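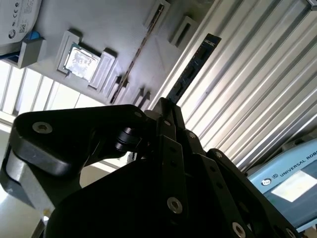 Figure 1. Silver hex-socket screws joining black plates and linkages.

Why Do Screws Come Loose?
Keegan Ross
Physics of Everyday Things, Golestani Hall workshop

How I got interested

My bike rack fell off. It didn't fall all the way off, but one bolt was gone and the other was hanging on by its last few threads, and I had tightened both of them myself at the start of January. I remember leaning on the wrench pretty hard! So when we had to pick a topic I already had one in my pocket, along with the bolt that was left.

I expected this to be a small subject. Then I started reading and found out people have been arguing about it for a very long time, and that some of the things sold at the hardware store to stop it may hardly work. I think it's one of the best topics I could have picked and I'm still not tired of it.

What a screw is doing

A screw thread is a ramp wrapped around a rod. If you cut a long paper triangle and roll it around a pencil, the sloped edge makes a thread. (Try it, it's great.) When you turn a bolt, the nut gets pushed up the ramp. Once everything is touching, the nut can't climb any farther, so the bolt starts to stretch instead. The stretch is tiny, but steel is a very stiff spring, and that spring pulls the parts together hard. The pull is called preload, and it does nearly all the work in a bolted joint.

If the thread is a ramp with a heavy load on it, why doesn't the nut slide back down? Friction. The ramp is shallow enough that the nut stays put, both on the threads and on the face where it presses against the part. So a tight bolt is held by stretch plus friction, and if you lose either one you are in trouble.

I had always assumed vibration along the length of the bolt was the bad kind, like a hammer tapping on the end. What I read says sideways motion is usually much worse. When the two clamped parts slip back and forth, the friction gets used up in the sideways direction, and for that moment there is very little left to stop the nut from creeping down the ramp. Each slip gives it a bit of a turn. I like to picture a heavy box parked on a sloped board: it stays where it is, but if you kick it from side to side it also moves downhill a little with every kick.

The shaker

I wanted to see this for myself. My shaker is made from an old palm sander clamped upside down in a vise, with a flat steel bar bolted where the pad used to go. A second bar sits on top of that one, and the test bolt holds the two together. The top bar has a weight on its end so it lags behind when the lower one moves. That makes the joint want to slip sideways.

I painted a line across the nut and the bar so I could see rotation easily. I used a cheap click-type torque wrench with a Riltum label on it, borrowed from the workshop, and I set it the same way every time. All the bolts were the same size and came out of the same box. I wiped each one with a clean rag and threw it away after its run, because used threads get smoother and I didn't want that mixed in.

A run ended when the nut had gone through a quarter turn or when 3 minutes were up. I did 113 runs in all. My ears would like a word with me, even with the earmuffs on.

What I tested

Plain nut, nothing added. This was my baseline.

Split washer under the nut. These are the springy ones with a cut in them. My rack had one on each bolt, by the way.

Two nuts locked against each other. The trick is to hold the lower one still while you tighten the upper one against it. I did it wrong for a whole afternoon by just tightening both the same way, and those runs are left out of the comparison.

Nylon insert nut. It has a plastic ring that grips the threads.

Thread glue. I used a blue one called Tralus, and let it sit overnight before shaking.

What happened

The plain nuts came loose, and fast. Some of them turned so smoothly that it looked like someone was unscrewing them by hand. I dragged several people over to watch and I think at least one was impressed.

The split washers surprised me the most. I couldn't tell those runs apart from the plain ones. A few held on a bit longer and a few let go sooner. My guess after reading more is that the washer goes flat long before the bolt is tight, so by then it's acting like an ordinary washer, and its spring is very weak next to the stretch of the bolt.

The locked pair of nuts did well when I put them on correctly. The painted lines stayed lined up in most runs. It takes two wrenches and some patience, and it's easy to get wrong, as I proved.

The nylon nuts behaved in a way I hadn't thought about. They did lose their tightness, and I could wiggle the bars afterward, but the nut stayed on the bolt. So the ring doesn't keep the joint tight so much as it keeps you from losing the nut. For a bike rack that would have been a pretty good deal.

The glue won. None of the glued nuts reached a quarter turn. Taking them apart was a lot of work, and there was blue crumbly stuff all over the bench.

I also did 19 extra runs with plain nuts where the only change was how hard I tightened them. This was my favorite part. The looser settings failed right away, and as I went up, the nuts lasted longer and longer. At the top setting several of them made it to the end of the run with no help at all! If the clamp is strong enough that the parts never slip, the nut never gets its chance to creep.

Problems

The sander warms up and changes speed as it runs. I let it cool between runs but I had no way to measure how fast it was going. My torque wrench tells me how hard I turned the nut, and most of that effort goes into friction, so the real stretch in the bolt could be quite different from one run to the next. And I was the one deciding when a painted line had reached a quarter turn, while wearing fogged-up safety glasses.

I would also like to have tested greasy bolts. Temia, the bike shop near the bus stop, greases almost everything, and the mechanic told me it helps bolts tighten evenly and keeps them from rusting in place. That makes sense for preload, but it also takes away friction, and I really want to know which one wins on my shaker.

What I'd do next

A longer bolt should stretch more for the same pull, so it ought to put up with a little wear or settling better than a short one. I have some long bolts and a stack of steel spacers ready to go, and the workshop says I can keep the shaker under the bench as long as I unplug it.

The rack is back on the bike, with thread glue on both bolts and a painted line on each one. I check the lines when I lock up in the morning.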